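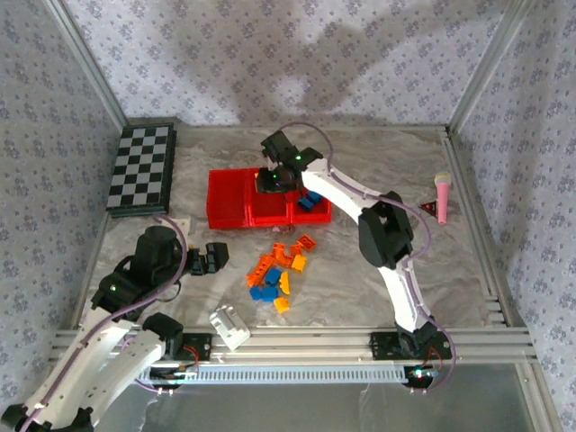 Our project set out to answer a narrow question: how much does the way you collect demonstrations matter, compared with how many you collect? The course handout took it for granted that more is better. We were not convinced, and after a term of doing it we are less convinced. The task was sorting toy building bricks by color into a tray, with a person steering two small arms and the computer recording everything. On paper this is child's play. In practice a heap of orange, yellow and blue pieces on a marbled floor is a mess of overlapping shapes, and the red tray with its three compartments leaves little room for a gripper that comes in at the wrong angle. We called the project Bedisora, and the collection software, which we wrote ourselves and would not recommend to anyone, is called Zernen.

What we were told to expect

The usual story goes like this. You record a person doing the task many times, you train a model on the recordings, and the model does the task. Most of the write-ups we read for the background section report a success rate and the number of demonstrations, and very little else. Few mention who did the demonstrating, how tired they were, or what happened to the bad takes. We suspect those details carry a lot of the result, so we tried to write them down.

How we collected

Each episode started with the bricks tipped out in the middle of the floor. The operator then picked up bricks one at a time and placed them in the tray. An episode ended when the floor pile was gone or when 26 minutes of patience had been used up, whichever came first. (The limit was set after one attempt went on far too long.) We kept the lighting the same and left the larger objects where they were, including the checkerboard at the side and the pink toy microphone. That last decision was a mistake. If a model only ever sees a microphone in one spot, we have no way of saying whether it ignores the thing or uses it as a landmark.

Our target was 1000 single-brick placements. We reached it, but the number flatters us. A placement counted if the brick ended up in the right compartment, even if it had been dropped and picked up twice on the way. After rereading our own rules in July we would now call many of these poor examples.

Things the log does not show

Zernen stores joint positions, gripper state and video. It does not store hesitation. When an operator hovers above the pile and thinks about which brick to go for, the recording is a long stretch of an arm doing almost nothing, and the model treats that stretch as something worth copying. Our first trained policy hovered beautifully. We trimmed the pauses with a script called Mandagi, and it hovered less, but the script also removed some slow, careful approaches that we wanted to keep. We never found a cutoff we trusted.

Curved and bent pieces were the other problem. Straight bricks can be grabbed from two sides without much thought. The bent orange ones roll or swing when touched, and each of us dealt with this in a different way. Averaging several sensible habits gave the model one habit that was not sensible.

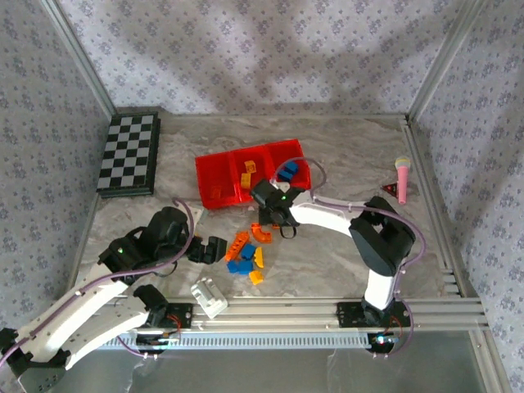

Results, such as they are

We ran 21 test trials with the policy trained on the full set and 21 with the policy trained on a smaller set recorded by one operator only. The full-set policy finished 15 of its trials. The one-operator policy also finished 15. We do not claim this shows that quantity is useless. Two groups of trials this size cannot show much of anything, and the same pile is never tipped out twice. It does mean we cannot support the claim we were expected to support.

We also tried Arkier, a scoring sheet on which a second student graded each episode as clean, usable or bad. Two of us graded the same batch and disagreed too often for the grades to be used in training. We have left them in the data folder with a warning.

If we had another term

We would move the background objects between episodes, write down the operator for every take from the start, and fix the grading rules before anyone records anything. We would also record fewer placements and throw more of them away. The second arm deserves its own study, as most of our operators parked it on the left and did the sorting with the right.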